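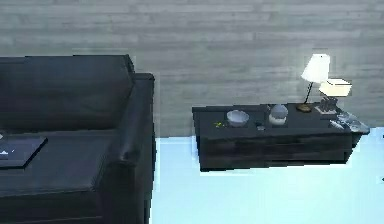 Yuk-lan Chu

Home Grounds, evening section
Notes for week 8 - lawns: soil, seed, water

Typed up fast after class, sorry for the state of them. Bring these on Friday, we'll work from them outside.

Where we left off

Soil test first. Everybody wants to skip it. You can throw fertilizer at a lawn for years and get nowhere if the pH is off. Turf grasses mostly want 6.0 to 7.0. Below that, lime. Above that, sulfur, and be patient, it's slow.

How to take the sample: clean trowel, go down four inches, take plugs from all over the yard, mix in a plastic bucket. Not a galvanized one, the zinc gets into your numbers. Let it dry on newspaper. Pull out roots and stones. Front and back yard go in separate bags if they were ever treated differently, and they usually were.

Compaction

Screwdriver test. Push a long screwdriver into moist ground. Should go in to the handle without much of a fight. If you have to lean on it, you have compaction.

Usual spots: the gate, the strip by the driveway, under the swing set, wherever the dog runs the fence.

Fix is core aeration. Hollow tines that pull a plug out. Spikes just push the soil sideways, and on clay they can make it worse. Leave the plugs lying on the grass, they break down in a couple of weeks. Looks terrible in the meantime. Warn the family.

When - cool-season grass, early fall. Warm-season, late spring once it's growing hard. Never in a drought.

Measuring the yard

Most over-fertilizing comes from people guessing their square footage. Break the lawn into rectangles and triangles, add them up, subtract the beds and the shed.

Worked one from class, the Preston yard:
Back lawn, 30 x 28 = 840
Side strip, 9 x 31 = 279
Minus the patio, 80
Total 1,039 sq ft

So if the bag says 3 lb per 1,000 sq ft, you need a hair over 3 lb. The owner had been putting down the whole bag. You could see the stripes from the street.

Write your own number on the inside of the garage door or wherever you keep the spreader. You will forget it.

Seed

Read the label on the back, the front is advertising. You want: germination percent, weed seed percent, "other crop" percent, test date. Other crop should be as close to zero as you can find. Old seed isn't dead seed but germination drops every year, so sow it heavier.

Sun: Kentucky bluegrass, tall fescue, perennial rye. Bluegrass is slow to come up, two to three weeks, don't panic and reseed on top of it.
Shade: fine fescues. Heavy shade: quit trying. Mulch, or a ground cover.
Kids and dogs: tall fescue, or a mix with rye in it for quick cover.

Đào asked about clover mixed in. Fine, good even. Stays green in a dry spell and feeds a bit of nitrogen back. But it flowers, flowers bring bees, bees and bare feet. Mow before it blooms if that's a worry. Also most broadleaf weed killers will take it out, so pick one or the other.
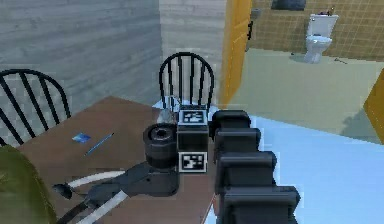

Sowing rate matters less than contact. Seed sitting up on thatch dries out and dies. Rake first, sow half going one way and half going across, rake again lightly with the back of the rake, then walk it in or roll it.

Water

New seed: light and often. Top half inch stays damp, two or three short waterings a day untill it's up. Then back off, water deeper and less often so the roots go down after it.

Established: an inch a week counting rain. Tuna cans on the lawn, run the sprinkler, time how long it takes to fill them to an inch. If one can is full and another is near empty, your pattern is bad - move the head before you add more time.

For scale, an inch over that back lawn comes to more than 500 gallons. A 600 sq ft lawn takes about three quarters of what an 800 one does, people never believe the arithmetic, so do it yourself at home: sq ft x 0.62 = gallons per inch.

Early morning is best. Evening leaves the blades wet all night and you get fungus.

Mowing, quick version

- never more than a third of the blade at once
- three inches or higher for fescue, higher still in July
- sharp blade. Torn tips go tan and people think it's disease
- leave the clippings unless they're in clumps
- change direction each time or you'll wear ruts

For Friday

Your soil sample, bagged and labeled. Your square footage with the sketch, not just the total. Shoes you don't mind getting muddy. We meet at the Susgate entrance, the lower lot, and walk up from ther.

Reading is the thatch chapter. Skip the part on power rakes, we'll do that in spring when there's one to look at.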